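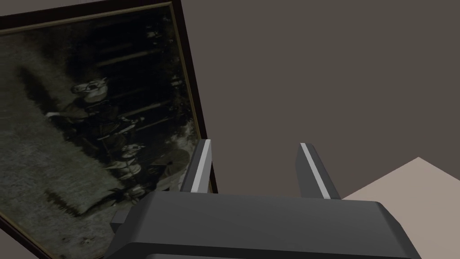

Posted in: Neighborhood News > Meeting Notes

Search this site... Go

Minutes of the spring meeting, Fisotstead Garden Plots

Held in the back room at Bakari on Tuesday evening, 24th April. I took the notes again, so if something you said came out wrong, grab me at the gate and I'll fix it before the next one. We started a little late because the front door was locked and half of us were standing on the wrong side of it.

Eleven members came, plus two people from the waiting list who wanted to see what they were getting into (welcome, both of you!). Three plots sent apologies.

Last meeting's minutes

Approved with one change. I had written that the October cleanup filled one dumpster and it was two. The plot 6 holder would like it known that most of the second one was brambles from the fence line and had nothing to do with plot 6. Noted.

Money

We have $2,699 in the account. That's after the insurance went out and before anybody has paid for this season, so it's a better spot than I was expecting. Dues stay the same. Somebody asked if we could take payments by phone and I said I'd look into it, which I also said last year, so please keep bugging me.

The one big bill coming is for the shed roof. Salehi came out and quoted $296 to replace the two bad panels and redo the flashing on the north side. We talked about doing it ourselves for less, but then we got onto whose ladder we'd use and who'd be going up it, and the room got quiet. Voted to take the quote. All in favor except one, who still thinks a tarp would do.

Water

This took up most of the evening, no surprise. The spigot by the compost bays is dripping again and the one at the far end has hardly any pressure once two people are watering. I measured the run from the main to the last plot and it's 89 yards, all of it the old narrow pipe, so I don't think a new tap is going to help much.

Ideas that came up:

- Run a second line down the east path. Everyone likes it, but we don't have a price yet. I'll ask for one.
- Rain barrels off the shed roof, once the roof is fixed. Two members already have barrels they'd give us.
- Watering days by odd and even plot numbers in the hot months. This went over badly with the people who work weekends. Tabled.

For now we agreed on no sprinklers left running while you go home. Hand watering or drip only, please! I'll put up a sign.

Compost

The left bay is ready to use and it looks wonderful, really dark and crumbly. Take two buckets per plot to start and we'll see what's left in a couple of weeks. The middle bay is resting, so please stop adding to it. There was a whole grapefruit in there on Sunday, with the sticker on. The right bay is the one for new stuff.

We had a long back and forth over whether tomato vines should go in. Some of us have had blight two years running and don't want to risk it, and others say a hot pile takes care of it. Our pile isn't that hot, if you ask me, so I was glad when the vote went for keeping them out. Bag them and take them home.

Seed order

The group order with Tutum goes in next Friday. So far I have beans, squash, three kinds of lettuce and a frankly alarming amount of dill. If you want in, write it on the sheet inside the shed door with your plot number next to it. Last year I ended up with a packet of turnips no one would claim and I had to grow them. They were fine.

Paths and fences

The chain link behind plots 14 to 17 has a gap at the bottom and the rabbits know all about it. We have leftover wire from the last repair, and four members said they'd meet Saturday morning at nine to patch it. Bring gloves and cutters if you own any. I'll bring coffee.

Wood chips are coming again but the tree crew couldn't give me a day. When the pile shows up by the gate, please take a few loads down the main path before you do your own edges.

Other business

The lock code changes on the first of the month. Don't text it around, ask at the gate.

A member asked whether we could have a bench under the plum tree. Big yes from everybody, then a lot of talk about which way it should face. We'll look at it on Saturday after the fence.

Plot 9 is open. It goes to the next name on the list, who was sitting right there and said yes on the spot.

Wrapped up at twenty to nine. Next meeting is in the same room, date to come once I hear back on the booking. Still to do for me: price on the water line, the sprinkler sign, phone payments.

We use cookies to make this site work better for you. Accept | Manage settings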